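Hilbridge Opens Applications for Garment Repair and Reuse Grants

HILBRIDGE, February 21, 2019 – The Trevwood Foundation today opened applications for a new grant program that will help residents of Hilbridge and the surrounding townships keep clothing in use longer. The Trevwood Clothing Repair Fund will award grants of up to $800 to neighborhood groups, schools, libraries and small businesses that offer mending, alteration or clothing exchange services to the public.

The fund is the first program of its kind supported by the foundation, which has until now directed most of its giving toward adult education and public gardens. It was approved by the board following a review of household waste in the Hilbridge area, in which discarded clothing and linens were identified as a growing expense for the local transfer station.

"Many of the garments that reach the transfer station need a button, a new zipper or a seam closed," said Dilani Cassim, executive director of the Trevwood Foundation. "The skills required are not rare in Hilbridge, but the places where people can use them, or learn them, have become few. We hope the fund will help change that."

Grants may be used for sewing machines and their maintenance, thread, fabric and notions, instructor fees, printed materials, and the rental of space for public sessions. Funds may not be used for the purchase of new clothing for resale, for general operating deficits, or for travel. Applicants are asked to show that their services will be open to the public at least once a month and that any fees charged to participants will be kept to the cost of materials.

The program builds on a pilot held last year at the Siriwardena Building on Canal Street, where residents were invited to bring in damaged clothing on Saturday mornings and repair it with the help of experienced sewers. Over the course of the pilot, 385 garments were repaired and returned to their owners. Trousers and work shirts made up the largest share, followed by children's coats and knitwear. Sports clothing, which is often made from stretch fabrics that require particular needles and stitches, proved the most difficult category, and a separate session on knit and stretch repair was added in September. 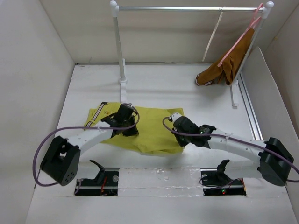

Dilani Bhattacharjee told the foundation that she had stopped buying replacement school uniforms after attending three of the Saturday sessions, and that she would like to see evening hours added for parents who work on weekends. Her comments were among the written responses collected at the close of the pilot. Evening hours were the most frequent request, and applications that include at least one weekday evening session will receive additional consideration.

Written responses also pointed to a need for clearer guidance on which items can reasonably be repaired. The foundation has prepared a short handbook covering fabric types, common forms of wear, and simple methods for hems, darning, patching and the replacement of fasteners. Copies will be supplied to all grant recipients and placed in the reference sections of the Hilbridge public libraries. The handbook includes a section on sorting, with advice on separating clothing suitable for exchange from clothing that should be cut down for cloths, quilting or stuffing.

Registration and scheduling for funded sessions will be handled through Flitix, the online booking service already in use for the foundation's adult education classes. Participants will be able to reserve a place, note the type of repair they need, and indicate whether they require the use of a machine. Places will also be held at each session for residents who arrive without a reservation.

The foundation expects to make 10 awards in the first round. Applications will be judged on the usefulness of the proposed service, the experience of the people who will lead it, and its distance from existing services. Groups in the northern townships, where the last commercial tailoring shop has closed, are particularly encouraged to apply.

"We are looking for modest, practical proposals," Cassim said. "A library with a spare room and two working machines is a strong applicant. So is a dry cleaner that is willing to open its alteration bench to the public one evening a month."

Successful applicants will be asked to keep a simple record of the items brought to each session and the repairs completed, and to submit a brief report at the end of the grant period. The foundation will publish a summary of these reports and will use them to decide whether a second round should be offered.

Application forms and full guidelines are available from the Trevwood Foundation office, on the second floor of the Siriwardena Building, during regular business hours. Forms may also be requested by mail. Foundation staff will hold an information session for prospective applicants at the Hilbridge Central Library, and attendance is not required in order to apply.

About the Trevwood Foundation

The Trevwood Foundation is a private grantmaking organization serving Hilbridge and its neighboring townships. It supports adult education, public gardens and community services through annual grants and direct programs.

Media inquiries: Office of Communications, Trevwood Foundation, Siriwardena Building, Canal Street, Hilbridge

###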